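Skangate Crew Housing Notes

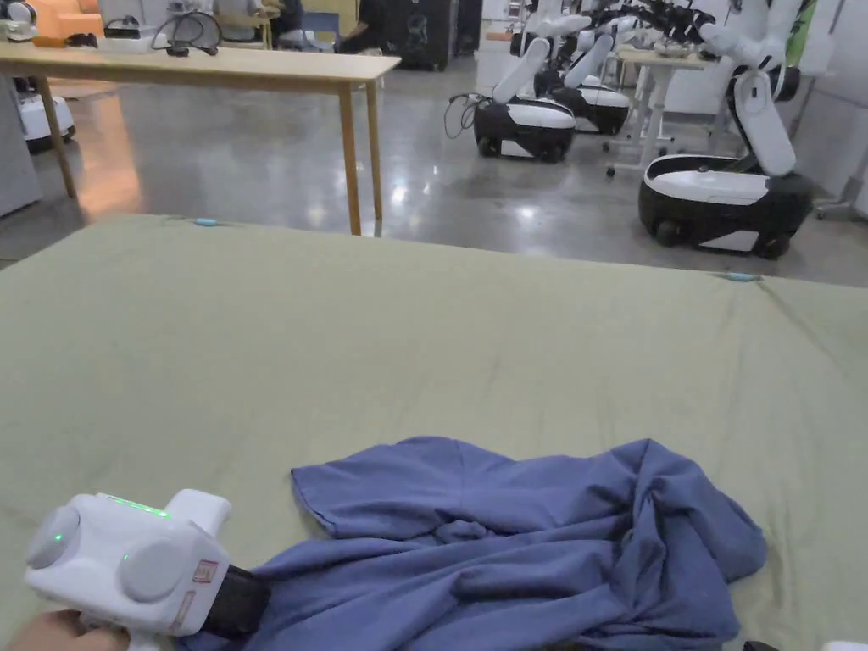

Blue garment on the green sheet, with a hand-held gripper at the lower left.

Hi! I'm Rania Bennani, and I keep this folder. It's a small data set about where traveling construction crews sleep while they're on a job: what kind of place, how far from the gate, what got paid for, and what the crew said when they moved out. I started it as a spreadsheet for my own use when I was booking rooms for the Skangate bridge job, and then people kept asking me for it (usually at 5 in the morning, usually by text), so I cleaned it up and wrote this file.

What's in the folder

stays.csv is the main file. It has 500 rows, one for each stay, and a stay means one worker in one unit from move-in to move-out. If two people shared a unit, you'll see two rows with the same unit code. Please don't add up the rent column without grouping by unit first, or you'll count shared places twice. I did this in my first budget report and it was not a fun meeting.

units.csv has the 32 places we used. Apartments, extended-stay motels, a few rented houses, and one bunkhouse out past Brerkard that I would happily never book again.

comments.txt is the move-out notes, typed in as people wrote them, minus names and phone numbers. Spelling is theirs.

Columns you'll probably ask about

drive_min is the drive to the site gate in minutes at shift start, going by what the crew told us. Map apps were way off for the Dotham sites because of the quarry trucks, so I stopped using them.

rent_mo is the monthly price in dollars before the deposit. Motels that billed by the week are converted to a month, and the original weekly price is in rent_raw.

parking is none, car, or truck. "Truck" means a full-size pickup with a ladder rack fits without blocking anybody in. Ask the landlord this before you ask anything else!

laundry is unit, building, or out. Crews care about this one far more than I expected, and it comes up in the comments more than the kitchen does.

lease_end is early, on_time, or extended. Early covers both the job wrapping up and the worker leaving, and I can't split those apart now. Sorry.

Known problems

The Abdel Hamid job is thin. Their office handled its own housing until November, and all I got was a stack of receipts, so drive_min and laundry are blank for most of those rows.

Version 2 fixed the unit codes, which had been typed in 2 different ways depending on who was at the desk. If you have an older copy, toss it and don't try to merge.

Per diem isn't in here. Some workers took the cash and found their own spot, and I have no records for them. So if you're trying to work out whether a corporate lease beats per diem, this will only give you half of the picture.

Using it

Use it for planning, share it with your own office, make charts, whatever you like. Please don't post the unit addresses anywhere public. They're in a separate file that I send out only when somebody needs it for a booking.

Abdelkrim Ait Ali checked the rent figures against the invoices and wrote the little script that rebuilds units.csv. Questions about the script go to him, and everything else comes to me. If you find a wrong number, send me the row ID and what you think it should be, and I'll get it into the next version.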